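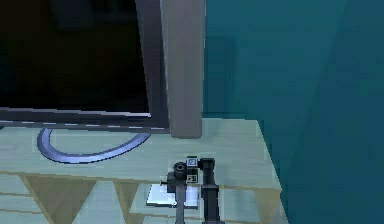

What is a local payment on an overland trip, and do I have to bring it all in cash?

It's the part of the trip price you hand over to the crew when you join, separate from what you paid the office, and whether it has to be cash depends on the operator. Your joining notes will say. If they only say "payable on arrival," email and ask before you fly.

More detail from the asker

Hi all! I'm signed up for the Trastlow overland trip, the long one that starts in Bernach and finishes up in Caleck. It was meant to be this June, and they've moved the whole group to June next year, so at least I've got plenty of time to fret over the small stuff. I booked through an agent (Ó Gríofa, who have been lovely and very patient with me) and paid the deposit and the first chunk of the balance to them.

Then I was going back through the paperwork and found a line that says "local payment 400, payable to trip leader at joining point." I had completely skimmed past it. I've only ever done regular package vacations where you pay once and that's the end of it, so this threw me. Is it normal? Is it for food? Can I pay it ahead so I'm not walking around a strange town with an envelope of money down my shirt? And if somebody drops out, do the rest of us end up covering their share?

I did look on the Trastlow news page but it's all route updates and the monthly email signup. Any help appreciated, I'm a nervous first timer.

Asked 19 April 2020

Answer from Slavica Vidmar (marked as most helpful)

Okay, deep breath, this is completely normal and you haven't been stung! I've done two of these trips, one with Trastlow and one with a smaller outfit that's gone now, and both had a local payment. Some people call it the kitty. You'll see both words in the notes and they usually mean the same pot of money, though with some companies the kitty is a smaller extra thing for food only, so read the wording carefully.

On my Trastlow trip it went to campsite fees, group meals, the park entries that everybody did, and ferries. It did not cover drinks, tips, visas, or any of the optional days out (I spent far more on those than I meant to, I have no self-control around boats). The leader kept a notebook with every single thing written in it and anyone could ask to look. Toward the end there was a bit left over and we voted to blow it on a nice dinner.

About paying ahead — I asked the same question and got told they couldn't take it through the office because the leader spends it on the road, in whatever the local money is. They did let me bring part of it in one currency and the rest out of an ATM, which made me feel better. I split mine up. Some in a money belt, some in a sock in the bottom of my bag, and a little in my actual wallet so I'd have something to wave at taxi drivers. Handed it all over on the first evening at the group meeting and never thought about it again.

A few things I wish I'd done:

Get clean notes. My leader turned down a couple of mine because of pen marks, and I had to go find a bank with a terrible sunburn.

Check your ATM limit before you leave home. Mine was set way lower than I thought and I was stuck pulling out 60 at a time and paying a fee every time. Maddening.

Ask for a receipt. They'll give you one. Mine was a page torn out of a pad with a signature on it, and it was fine.

As for people dropping out, it shouldn't touch you. Everybody's local payment covers their own spot. The one time prices went up mid-trip on mine, the leader explained it to the whole group and we cut out a restaurant meal and cooked. I can't promise that's how every leader would handle it, but I'd be very surprised if they came around with a hat.

Oh, and have your agent check that the figure still stands for next year! Yours was printed for the old dates. Ó Gríofa ought to be able to get the new notes from Trastlow for you, and I'd want it in an email, with the currency spelled out. A bare 400 with no currency next to it would drive me nuts.
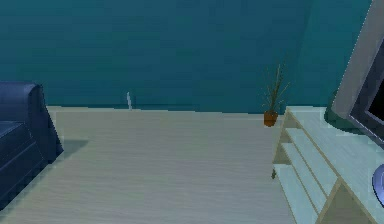

Teal walls and a pale wood-grain floor.

Second answer

just take a card, everywhere takes cards now

Reply to this from Slavica Vidmar: Campsites didn't when I went, and the leader sure didn't. Please don't turn up with only a card.

Third answer

I went with a different company so take this with a grain of salt. Ours let you pay online up to seven days before the start and after that it was cash only. I paid early, and I'm glad I did, mainly for the exchange rate since it went the wrong way right after. The downside is that if you cancel late you may be chasing the office for it, and my friend had a long wait to see hers. With cash you just keep it in your pocket if the trip doesn't go.

Also look at your travel insurance. Most policies I've seen have a cap on cash, and mine wouldn't have covered the whole local payment if my bag got swiped. I ended up carrying some of it and my sister carried the rest, since we were going together. If you're solo you could look for one with a higher cash limit, or do what the first answer says and take part of it from an ATM when you get to Bernach. I've only passed through there once, but there was a machine at the bus station and another one by the post office.

Comment from the asker

Thank you both so much, I feel a lot calmer. I've emailed Ó Gríofa about the currency and asked for the updated notes. And I've called my bank about the limit — it was almost embarrassingly low, so good shout on that. Will come back and post what they say about the amount.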